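3.2 Fabric samples and laundering procedure

The survey reported in Section 3.1 covered 400 households in the towns of Lalmont and Trikstead and asked how often towels were washed, at what temperature, and how they were dried. Respondents returned 3082 usable wash records over the study period, which closed in November. The present section deals with the change in water uptake of terry cotton under the washing habits most often recorded.

Towels were bought new from a single supplier, Gravance, in one weight and one weave. Each was washed once without detergent to remove finishing agents, then assigned to line drying or tumble drying. Softener was used in half of each group. All loads were washed at 39 °C and made up to equal dry mass with plain cotton ballast. Water hardness differs between the two towns, so the tap water was replaced throughout by a mixed supply of fixed hardness. 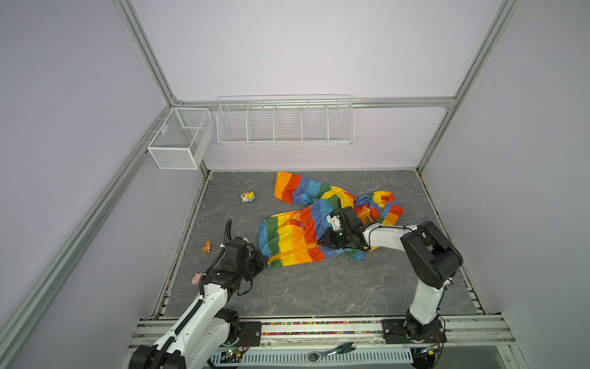
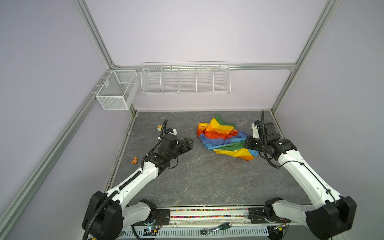
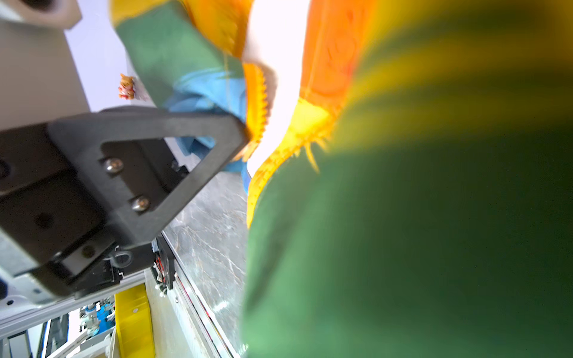
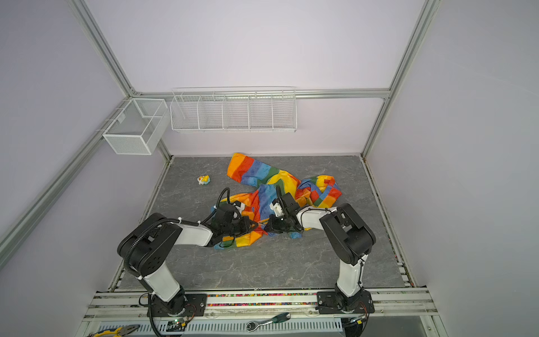
Figure 5. Views inside one enclosure. The first and last show a crumpled rainbow-striped textile.

Uptake was measured by the sinking method. A square cut from the center of each towel was laid flat on still water, and the time until the whole square was below the surface was recorded. Squares were taken away from hems and borders, where the pile is shorter and the weave closer. Each square was used once.

Line-dried towels without softener gave the shortest sinking times at every stage of the trial. Softener lengthened the sinking time in both drying groups, and the effect grew with repeated washing. Tumble drying alone had a small effect that was within the spread of the measurements until the later washes. Stiffness, scored by the bending length test, followed the opposite order: the line-dried towels without softener were the stiffest.

The Nygård model of pile collapse predicts a steady loss of uptake with the number of washes. Our data fit this only for the softener groups. In the other two groups uptake rose over the early washes and then leveled off, which we attribute to residual finish that the first wash did not remove. The fitted constants are listed in Section 3.3.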